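Speaker notes: Gripper fault at the Sedbridge cell
Liam Lockwood, September

Good morning. These notes cover the fault recorded on the two-arm tidying cell at Sedbridge. No one was injured.

Over 800 cycles, the right arm failed to release its object 9 times. In 2 of those cases it began its return move with the fingers still closed. 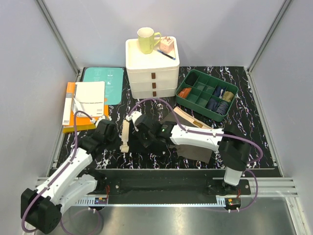
The Leris controller had accepted the open command as proof that the gripper was open. Finger position was not checked. The arm now stops until position is confirmed, and an operator must clear the stop by hand. Please pause for questions before the next slide.

Comments (2)

Whiteley team: Does the stop apply to both arms?

L. Lockwood: Yes, both arms stop together.

Recent talks
Cable wear at Grarau
Restart rules for shared cells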